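Spent my afternoon at the Vosier open day so you don't have to. Short thread, mostly complaints, one or two compliments.

Background for new people: I pack and ship for a living. Mixed small goods, everything a different shape. For years I've been told a robot will be doing my job by next summer. So when Vosier opened its doors and promised "general household handling," I signed up.

Sign-in took longer than the first talk. They spelled my name wrong on the badge. Coffee was decent.

The talk was by Tomomi Sugiyama, who runs the hand project. Good speaker, fewer slides than I feared. She said the word "generalize" a lot and I wrote a question mark next to it in my notebook every time.

Her main claim: the hand isn't programmed for each object, it learns from a lot of recorded grabs and then copes with things it hasn't met. Fine. I asked whether the things on the demo table were things it had met. She said "some of them." I asked which. She said Dagim would know.

Dagim Nigatu was running the table and he did know, to his credit. He said the brush and the turtle were old friends and the strap was "a stretch goal." I liked him. He didn't talk like a brochure.
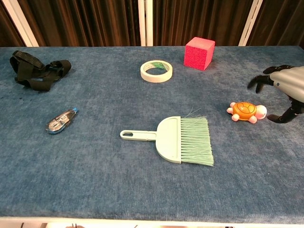
Demo table at Vosier. Hand over the turtle, strap at far left.

OK, the turtle. It's a toy with a rounded shell and little flippers, and I'll admit that isn't the easiest thing to get hold of. First try, it slid. Second try, the hand got it up and held it there while people clapped. I clapped too, a bit late.

What I'd want to know is what happens if you flip the turtle on its back. Or put it right up against the brush. Every object out there had its own patch of blue cloth with room to reach around it. My bins do not look like that. My bins look like the strap.

The strap! Black webbing, loops, a buckle sort of thing, all in a heap. That is the one I came to see. A guy behind me asked for it twice. We were told there'd be time at the end. There was no time at the end.

Tape roll went well. Clean pickup, put down flat again, no drama. I've dropped more tape than that thing has. Credit where due.

The foam cube also went fine, but come on, it's a foam cube. If you can't pick up a foam cube you don't hold an open day.

Nilmini Debnath from Flurnura was there as a possible buyer and asked the only money question of the day: what does a replacement finger cost and how long does one last? Answer was "we're still gathering data on that." She wrote something down and underlined it.

Somebody else asked about speed. The answer was a percentage of human speed, with no mention of which human. I'd like to meet him. I'd like to know what he was paid.

There was a poster in the hallway saying 100% of trials were successful. Smaller print under it: 11 trials. I took a picture of the poster but my thumb is over the good part, so you'll have to trust me.

To be fair – and I'm trying – the hand itself is nicer than the ones I saw at Hattori last June. Quieter, and the fingers bend in a way that made me stop and watch. I don't doubt the people. I doubt the gap between a tidy table and a Monday morning.

Asked Dagim if I could bring a box of my own stuff next time. He said he'd love that and gave me his email. Sent him a note from the bus. If he says yes I'm bringing bungee cords, a bag of loose screws and a wet sponge.

Will post if I hear back.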